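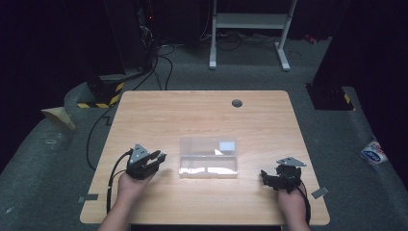
Cuaderno de taller, abril, primera hora de la tarde

Por fin toca ordenar el material de dibujo y me hace más ilusión de la que debería. Llevaba semanas queriendo vaciar los cajones del armario de Sernurora y empezar de cero, con cajas transparentes, cada cosa en su sitio y el inventario al día. ¡Ya está en marcha!

Decisión tomada: cajas de plástico con tapa y una etiqueta pequeña y blanca, siempre en la misma zona. Probé con etiquetas grandes en los cajones viejos y se levantaban por las esquinas. Las pequeñas aguantan mejor y dejan ver el contenido (que para eso compramos cajas transparentes, digo yo).

La mesa de madera clara me tiene encantado. Tiene las esquinas redondeadas, el pasacables negro al fondo y una veta preciosa, larga, que se va ondulando de lado a lado. Con el sol de la tarde el tablero brilla muchísimo y cuesta leer lo impreso en pequeño. Apunto para la próxima: empezar por la mañana o bajar un poco el estor.

Gomas. Quedan las del pedido de Clukgate, que son las que mejor borran el grafito blando sin comerse el papel. Las he probado en el Pringle de grano fino y en el satinado, con HB y con 4B. En el de grano fino, una maravilla, sale limpio a la segunda pasada. En el satinado dejan un velo gris si se aprieta, así que mano ligera y soplar las virutas antes de seguir. Cada goma conserva su etiqueta con código de barras, y pido por favor que no se la quitéis hasta que esté dada de alta en la hoja.

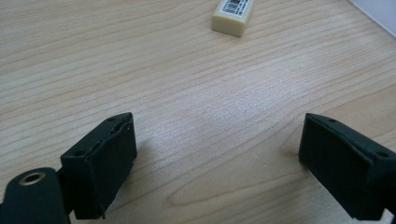 Goma de color crema con su código de barras, sobre la mesa clara.

La referencia interna de las gomas es la 1841. En la hoja antigua aparecía duplicada con la de los difuminos, ya lo he corregido. Si alguien tiene una copia impresa de antes de abril, al reciclaje.

De paso he repasado el resto del armario. Hay 19 láminas del Pringle de grano fino y un paquete sin abrir de papel de calco, que yo daba por perdido (¡qué alegría!). Las fichas de cartulina rondan las 2000, calculando por el grosor de los tacos, así que no hace falta pedir más en una buena temporada. Los portaminas de Vumum los dejo aparte: dos tienen el mecanismo duro y quiero desmontarlos con calma, creo que es polvo de grafito en la pinza y con un pincel seco bastaría.

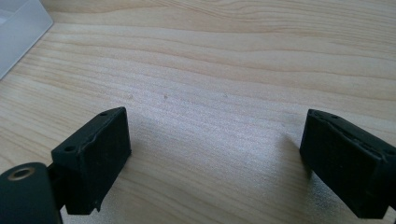
Sobre la limpieza, paño de microfibra apenas humedecido y siempre en el sentido de la veta. Nada de alcohol, que en la otra mesa dejó un cerco mate que todavía se ve a contraluz. Las motas oscuras pequeñas primero se levantan con masilla, sin frotar; si son de grafito y se arrastran con el paño hacen una raya larguísima.

Pendiente:
Imprimir etiquetas para los difuminos y las reglas.
Preguntar a Clukgate si siguen vendiendo las gomas sueltas o solo por paquete.
Probar la goma crema sobre tinta ya seca, por curiosidad.
Mirar si las cajas apiladas caben en la balda de arriba con la tapa puesta. De ancho van bien, de alto lo veo muy justo.

Mañana sigo con los rotuladores, ¡qué ganas!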